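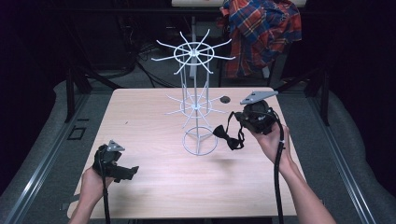

Ich hab mich breitschlagen lassen und betreue seit Januar die Projektgruppe Handgreifer mit. Master, Robotik, ein Semester. Ich schreibe hier ein bisschen mit, weil ich sonst in den Besprechungen laut werde. Wer Begeisterung sucht, ist bei der Parallelgruppe mit den Drohnen besser aufgehoben.

Ausgangslage: Das Projekt heißt Balix. Den Namen hat sich eine frühere Gruppe ausgedacht und niemand weiß mehr, wofür er steht. Ziel laut Antrag: "Alltagsnahe beidhändige Manipulation verformbarer Gegenstände aus menschlicher Demonstration lernen." Ziel laut mir: eine Fliege an einen Drahtständer hängen.

Eine Fliege, ja. Die zum Umbinden, mit Bändchen. Die hatten wir da. Ich hätte mit Socken angefangen, wurde aber überstimmt.

Die Studierenden führen die beiden Greifer von Hand und machen die Aufgabe vor, immer wieder. Aus den Aufnahmen wird trainiert. Zielmarke für die erste Runde sind 300 brauchbare Durchgänge. Das Wort "brauchbar" hat uns bisher mehr Arbeitszeit gekostet als die Aufnahmen selbst.

Asabe Ajayi will alles drinlassen, was am Ende am Ständer hängt, egal wie hässlich der Weg dahin war. Catinca Bratu will jeden Durchgang rauswerfen, in dem man zweimal ansetzt. Beide haben dazu Paper gefunden. Man findet zu allem ein Paper.

Mein Einwand, den ich seit der ersten Sitzung wiederhole: Wenn immer dieselben vier Leute dieselbe Fliege an denselben Ständer hängen, lernt das Netz vor allem, wie diese vier Leute eine Fliege an diesen Ständer hängen. Antwort: "Das ist ja erst mal nur die Basis." Die Antwort kenne ich aus jedem Projekt, das ich betreut habe. Auf die Basis kam selten was drauf.

Zum Ständer. Weißer Draht, oben ein Kranz aus Armen, darunter noch einer, und er dreht sich. Das Drehen ist in der Aufgabenbeschreibung mit keinem Wort erwähnt. Berührt man einen Arm nur leicht, wandern alle anderen mit, und der Arm, auf den man gezielt hat, steht woanders.

Menschen gleichen das aus, ohne es zu merken. Die linke Hand hält kurz gegen oder wartet, bis Ruhe ist. Ich habe Despina Neagu gefragt, nach welcher Regel sie das macht. Sie hat lange überlegt und gesagt: nach keiner. Da sitzt für mich das ganze Thema drin und es steht auf keiner einzigen Folie.

Vorschlag aus der Gruppe: Achse festkleben. Ich war dagegen. Wer die Achse festklebt, soll auch das "alltagsnah" aus dem Antrag streichen. Wurde protokolliert, Antrag bleibt, Achse bleibt vorerst auch.

Dann weißer Draht vor hellem Holz. Auf meinem Monitor kann ich den unteren Kranz teilweise nur erraten, er verschwimmt mit der Tischplatte. Ich habe eine dunkle Unterlage vorgeschlagen, wenigstens für einen Teil der Aufnahmen, zum Vergleich. Asabe Idahosa meinte, das Modell müsse damit klarkommen. Muss es nicht. Es kann auch einfach nicht damit klarkommen, das ist eine völlig zulässige Option für ein Modell.

(Wir haben zwei Asabes. In den Protokollen stehen sie als AA und AI. Bei AI ist das in einem Robotikprojekt so verwirrend, wie ihr euch das vorstellt. "AI hat die Skripte neu geschrieben." Ich habe zweimal nachfragen müssen.)

Zwischenstand Daten: 1586 Dateien im Ordner. Klingt nach viel. Darin stecken Kalibrierungen, Abbrüche, doppelte Uploads und mehrere Aufnahmen, in denen sich minutenlang gar nichts tut. Auf dem Poster für den Tag der offenen Tür stand im Entwurf "über 1500 Demonstrationen". Ich habe das durchgestrichen. Mit Kugelschreiber, auf dem Probedruck, damit es auch wirklich ankommt.

Sânziana Jitaru hat sich dann hingesetzt und sortiert. Freiwillig, an einem Samstag. Übrig blieben 600, in denen die Aufgabe überhaupt von Anfang bis Ende vorkommt. Davon erfüllt noch mal nur ein Teil Catincas Kriterien. Wie groß der Teil ist, hängt davon ab, wie Catinca geschlafen hat. Das sage ich mit Zuneigung, aber das Problem ist echt: Wir haben keine schriftliche Definition.

Also haben wir eine geschrieben. Eine Seite. Erfolg heißt jetzt: Das Band liegt über dem Arm, beide Greifer sind offen und weg, die Fliege hängt noch. "Noch" wurde diskutiert. Wir haben uns auf ein paar Sekunden geeinigt, weil beim Zurückziehen gern mal etwas hängenbleibt und der Ständer dann alles wieder abwirft.

Das Band ist überhaupt der Gegner. Eine dünne schwarze Schlaufe in schwarzen Greiferbacken. Auf den Aufnahmen ist oft nicht zu erkennen, wo der Greifer aufhört und das Band anfängt. Ich frage seit drei Sitzungen, ob wir nicht mal ein rotes nehmen könnten. Eine rote Fliege kostet so gut wie nichts. Die Beschaffung läuft.

Kabel. Ich muss über die Kabel reden. An jedem Greifer hängt eins, und es läuft am Handgelenk runter und zieht. Wenig, aber es zieht. Alle, die länger am Tisch stehen, gewöhnen sich eine Bewegung an, mit der sie dem Kabel ausweichen. Diese Bewegung steckt jetzt in den Daten. Der Arm, der das später nachmachen soll, hat an der Stelle gar kein Kabel. Er wird trotzdem höflich ausweichen.

Ich wurde gefragt, warum ich das Projekt betreue, wenn ich alles schlecht finde. Ich finde nicht alles schlecht. Das Vormachen mit den Greifern in der Hand ist um Längen angenehmer als das, was wir vor ein paar Jahren mit den Joysticks getrieben haben. Damals hat jeder Durchgang eine halbe Ewigkeit gedauert und danach hatten alle Rückenschmerzen. Jetzt haben sie nur noch Handgelenke.

Apropos: Nach einer Stunde werden die Bewegungen schlampig. Bei allen, auch bei mir, ich hab's probiert. Die Dinger sind klobig, und man hält sie die ganze Zeit in der Luft. Ich habe Pausen verordnet. Die Gruppe hält sich dran, wenn ich im Raum bin.

Mein eigener Versuch übrigens: Fliege aufgenommen, Arm angepeilt, Ständer angestoßen, Arm weg, Band am Nachbararm eingehängt. AA hat es als Erfolg gewertet, Catinca als Fehlversuch. Ich habe mich enthalten.

Daraus wurde eine ernsthafte Frage: Zählt irgendein Arm oder ein bestimmter? Laut Antrag "an den Ständer", also irgendeiner. Aber wenn irgendeiner reicht, kann man mit halbwegs gutem Schwung in Richtung Drahtkranz ziemlich oft gewinnen. Ich hätte gern eine Vergleichszahl: Wie oft klappt es mit einer stur abgespielten Aufnahme, ganz ohne gelerntes Modell?

Diese Zahl wollte anfangs keiner haben. Despina hat sie dann trotzdem gemacht. Eine gute Aufnahme ausgesucht, stumpf abgespielt, Ständer vorher jedes Mal leicht verdreht hingestellt. Sie hat damit einen Abend verbracht und es ist das Beste, was in diesem Semester passiert ist.

Ergebnis: 14 Treffer. Und das erste trainierte Modell lag bei gleich vielen Versuchen darunter. Ich lasse das mal so stehen. In der Sitzung war es sehr ruhig, dann hat AI gefragt, ob wir die Abspielvariante nicht als eigenes Verfahren einreichen können.

Können wir nicht. Aber in den Bericht kommt sie, und zwar in dieselbe Tabelle und in derselben Schriftgröße. Darauf bestehe ich.

Das zweite Modell, mit Sânzianas aussortiertem Datensatz, liegt drüber. Deutlich genug, dass ich nichts gesagt habe. Gleiche Architektur, gleiche Parameter, weniger Daten. Das Aufräumen hat mehr gebracht als die zwei Wochen am Netz davor. Ich habe gefragt, ob das im Vortrag vorkommt. Es kommt vor, auf Folie neun. Ich arbeite daran, dass es Folie zwei wird.

Was mich weiter stört: Getestet wird am selben Tisch, mit demselben Teppich dahinter und demselben karierten Hemd über demselben Stuhl. Ich habe gebeten, für den Test wenigstens mal das Hemd wegzunehmen. Das wurde behandelt, als wollte ich die Bodenplatte rausreißen.

Nachtrag zum Hemd: Wurde weggenommen. Erfolgsquote etwas schlechter. Kann Zufall sein, dafür waren es viel zu wenige Versuche. Aber jetzt wollen es plötzlich alle genau wissen, und damit bin ich schon mal einverstanden. AA baut gerade eine Liste: anderer Stuhl, anderes Licht, Tisch von der anderen Seite.

Von außen kam auch noch was. Eine Firma namens Clalano hat angefragt, ob sie sich das "Einräumsystem für den Einzelhandel" ansehen kann. Wir haben kein Einräumsystem für den Einzelhandel. Wir haben eine Fliege. Ich habe zurückgeschrieben, dass sie gern kommen dürfen, und die Misserfolgsvideos mitgeschickt. Seitdem Stille.

Gegen die Anfrage selbst hab ich nichts. Mich ärgert, dass irgendwer auf der Projektseite "bereit für reale Anwendungen" geschrieben hat. Steht jetzt nicht mehr da. Es steht jetzt "untersucht reale Anwendungen". Das ist auch gelogen, aber leiser.

Rückfrage kam per Nachricht: ob die Studierenden denn wenigstens was lernen. Ja. Sie lernen, dass die Auswertung zuerst kommen sollte. Alle vier, die vorgemacht haben, würden beim nächsten Mal mit dem Erfolgskriterium und der Abspielvariante anfangen, bevor überhaupt jemand einen Greifer anfasst. Das haben sie selbst in den Bericht geschrieben, ich war beim Formulieren nicht dabei.

Noch offen bis zur Abgabe: Testliste abarbeiten, Tabelle fertig machen, das Wort "robust" aus dem Abstract nehmen. Es steht dreimal drin. Catinca verteidigt eins davon.

Die rote Fliege ist übrigens da. Mit schwarzem Band.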